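Water Notes: Hardness and the Shared Kitchens

The Trirkham supply changed over to the Sesstead borehole in November, and hardness at the kitchen taps has gone up. The last sample drawn before the change read 49 mg/L as calcium carbonate. The first one after it read 300. Anything over 180 is normally classed as very hard, so the settings on most appliances in the building are now wrong.

Residents have reported white film on kettles, slow shower heads and a chalky finish on crockery left to air dry. All three have the same cause. Calcium carbonate comes out of solution when water is heated or evaporates, and it stays on the surface.
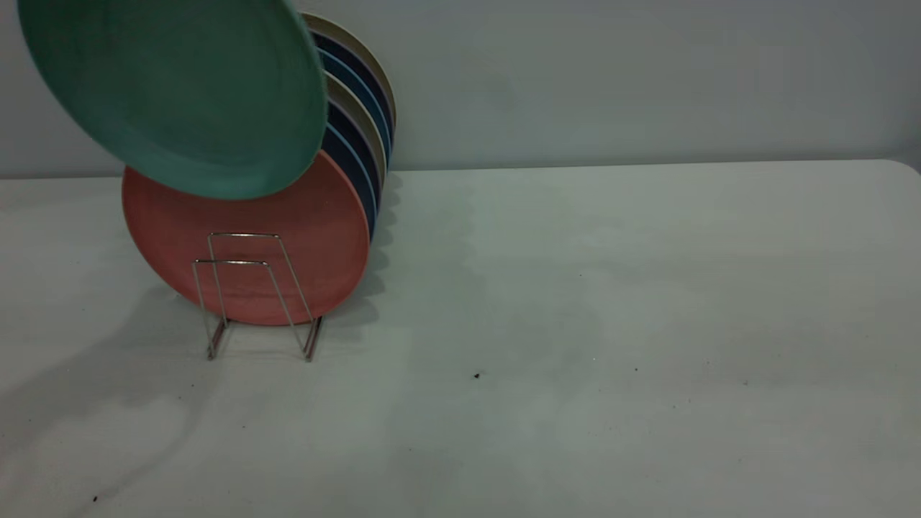 Plates and rack, shared kitchen.

Hard water is safe to drink. It does shorten the life of heating elements, and it takes more soap to get a lather. Perrine Chauvin has reset the Texier softener on the hot feed, which had been regenerating every 16 days. It now regenerates by metered volume, once every 1,342 gallons. The cold feed is not softened and will stay that way.
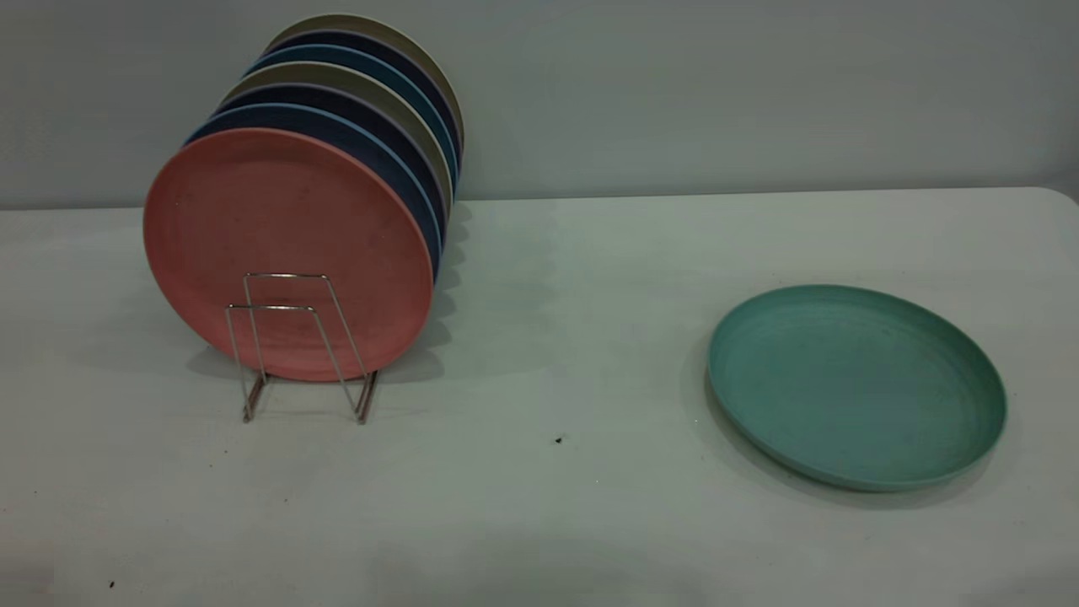
For film that has already formed, white vinegar diluted with an equal part of water is enough. Leave it on for ten minutes, then rinse. Do not use it on the stone counters – acid etches them – and never mix it with bleach. Kettles need descaling once a month at the new hardness. Shower heads can be unscrewed and soaked overnight.

The Vustumer test strips are in the drawer under the notice board. Run the cold tap for a minute, dip for one second, and read the strip at 15 seconds. Write the reading and the tap number on the sheet. Readings from the second-floor kitchen are still missing.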